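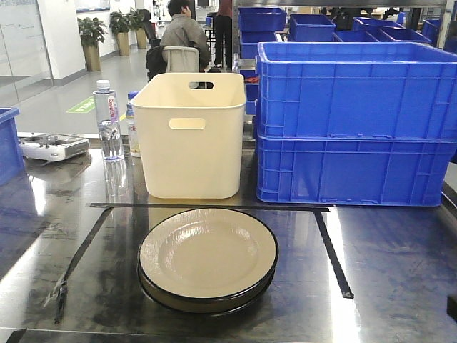 Unit 5. Cleaning and sanitizing of surfaces in contact with food

Please read these notes before the practical class in the Clistov kitchen.

Many students use the two words as the same thing. Cleaning is to remove the dirt and the grease with detergent. Sanitizing is to bring down the number of bacteria to a safe level, with heat or with a chemical. If a surface is still greasy, the sanitizer can not reach it well, so the order is always the same:

Scrape, wash, rinse, sanitize, air dry.

Stainless steel is easy to clean, but it shows every smudge. A smudge alone does not mean that the surface is unsafe - and a shiny table can also carry bacteria. Wipe along the grain of the metal. Do not use steel wool.

Contact time is the time the surface must stay wet with the sanitizer. Read it on the label. Students often dry with a towel too early, and then the step must be repeated.

Plates are stacked only when fully dry. Take them by the rim.

Homework: the Virkumville case, pages 13 to 20 in the reader. The canteen served 1,325 meals in November. Write down at which step the procedure failed, and what you would change first. Half a page is enough.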